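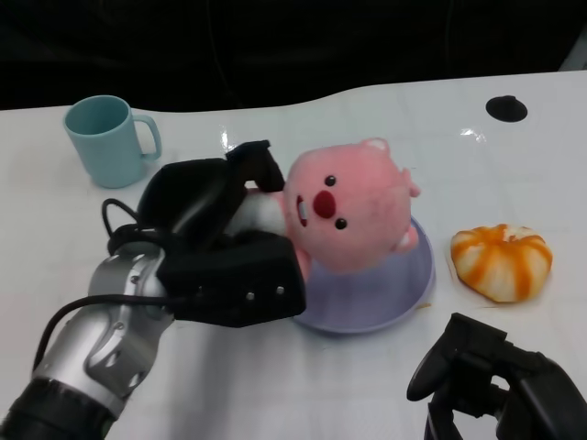

Octubre de 2022

Soy Shirin Taheri y por fin puedo contarlo: ¡Droven ya tiene fecha de salida! Es mi segunda novela, la publica Plirar y llega a las librerías a finales de este mes, con 387 páginas y una tirada inicial de 2668 ejemplares (sí, pregunté el número exacto, soy así de pesada).

La historia arranca en Atley, un pueblo costero donde cierra la fábrica de conservas y, esa misma noche, desaparece la contable. La inspectora Karimi vuelve allí después de 12 años sin pisarlo, convencida de que será un trámite de dos días. Pero en los libros de cuentas hay un nombre, Droven, que cobra cada mes y que en el pueblo dicen no conocer. Karimi sí lo conoce - lo oyó en su casa, de niña, y hasta ahora no se había atrevido a preguntar.

Quería escribir un misterio con poca persecución y mucha sobremesa, de esos en los que sospechas hasta de la panadera. Al primer borrador le sobraban 200 páginas y mi editora me las fue quitando con una paciencia enorme. Lloré un poco por el capítulo del faro, que me encantaba, pero la novela respira mejor sin él.

Para los medios: hay ejemplares de prensa en papel y en digital, y estoy disponible para entrevistas durante todo el mes, también por teléfono. Las peticiones se hacen al departamento de comunicación de Plirar, indicando el medio y el formato que preferís.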